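Gullov meal kits raised the price again. Two dollars a box, starting in October. The email calls this "simplifying."

I've been a customer for 15 months and I've read every one of these emails. They never simplify downward.

Kitchens, counters, dinner. That's all I want to talk about tonight. 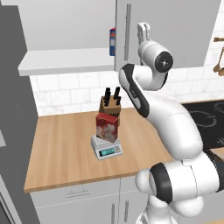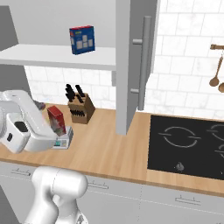
Is a meal kit cheaper than buying the groceries yourself?
Mine never was. A box for two people now runs me $72, and I priced the same three dinners at Caruso Market for less.

Gullov says I'm forgetting food waste. I'm not. I threw out more than 22 of their little sauce packets this spring.

Drumia is supposed to be the budget one. Then you get to checkout and meet the shipping fee – and the "freshness" fee.

Someone will reply that it saves time. Does it? I still chop the onion. I still wash the pan.

Monday, July 29, 2019: canceled. It took four screens and a survey. They offered me a free dessert on the third one.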